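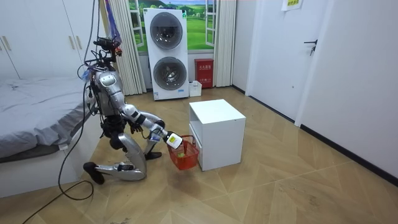

Split pea soup, the thick kind

October 16, 2020

I made split pea soup twice this week. The first pot was thin and I was annoyed with it, so I made it again and paid more attention. The second one was what I wanted, so I'm writing it down before I forget what I did.

My neighbor Eluned Maddocks gave me the original recipe years ago. It was on the back of an envelope and it said peas, ham bone, onion, carrot, "plenty of water" and "till done." I have been filling in the gaps ever since. She makes hers without celery. I use celery.

What goes in:

1 pound green split peas
1 meaty ham bone, or 2 smoked ham hocks
1 large yellow onion, chopped
3 carrots, cut small
2 ribs celery, cut small
2 cloves garlic, minced
2 tablespoons butter
7 cups water
1 bay leaf
1/2 teaspoon dried thyme
Black pepper
Salt, at the end
A spoonful of cider vinegar

Most recipes call for eight cups of water to a pound of peas. That's what I used in the first pot and it came out more like broth with peas in it. Seven is right for my pot and my stove. If you cook with the lid off you may want the eighth cup. Keep the kettle filled either way, and add a splash if the soup starts to catch on the bottom.

Spread the peas on a plate and look them over for stones. I have found one stone in all the years I've been doing this, but I still look. Then rinse them in a sieve until the water stops being cloudy. No soaking. Some people soak split peas overnight and I don't see what they get for it.

Check how old your peas are, too. The bag I used for the first pot had been in the cupboard since January, and it was the end of a bigger bag before that. They took forever to soften and a few never did. For the second pot I bought a fresh bag at Probert, the small grocery on the way to Prudby, where they sell enough dried beans that nothing sits long. Those broke down in a little over an hour.

Melt the butter in a heavy pot over medium heat. Add the onion, carrots and celery with a pinch of salt and cook them until the onion is soft and a little gold at the edges. This takes ten minutes or so. I used to skip it and throw everything in the water raw. It is a better soup with the ten minutes. Add the garlic and thyme for the last minute.

Put in the peas, the ham bone, the bay leaf and the water. Bring it up to a boil and skim off the gray foam with a spoon. Turn it down until it's barely bubbling, set the lid on crooked, and leave it for an hour. Stir now and then, more often toward the end – the peas settle and they will scorch if you walk away. I have scorched this soup. You can't fix it by scraping. Pour the top part into a clean pot, leave the burned layer where it is, and hope.
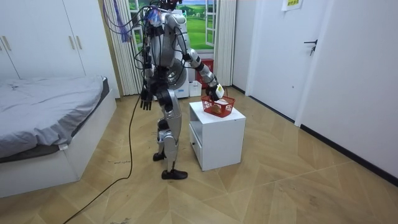

After an hour, pull out the bone and let it cool on a cutting board. The soup will still look a bit loose at this point. Give it another twenty to thirty minutes without the bone while you pick off the meat. Throw out the skin and fat, chop the meat, and put it back in. Take out the bay leaf.

Don't salt until now. Ham bones vary a lot. The one in my first pot came from a Vammont ham and was salty enough that I added nothing. The hocks I used for the second pot were milder and needed most of a teaspoon. Taste it, add some, wait a minute, taste again. Then stir in the vinegar. You won't taste it as vinegar, but the soup is flat without it.

I don't blend mine. Keegan McIntyre, my brother-in-law, runs his through a blender until it's completely smooth, and he puts the ham on top like a garnish. It's good that way and the kids eat it. I like to run into a piece of carrot. If you want something in between, mash a few ladles' worth against the side of the pot.

It thickens a lot as it sits. By the next morning it will be close to solid in the refrigerator, and this is normal. Warm it slowly with a bit of water and it loosens up again. It keeps four days. It also freezes fine for a few months, though I'd leave some room at the top of the container.

We had ours with rye toast the first night and cornbread the second. The toast was better. Croutons are fine too, but put them on at the last second.

A couple of people asked under the lentil post whether these soups work without meat. This one does. Leave out the ham, use olive oil in place of the butter if you like, and add a teaspoon of smoked paprika with the thyme. You'll need more salt than you expect. A parmesan rind in the pot helps if you eat cheese. I haven't tried it with yellow peas yet, but I bought a bag along with the green ones and that's probably next.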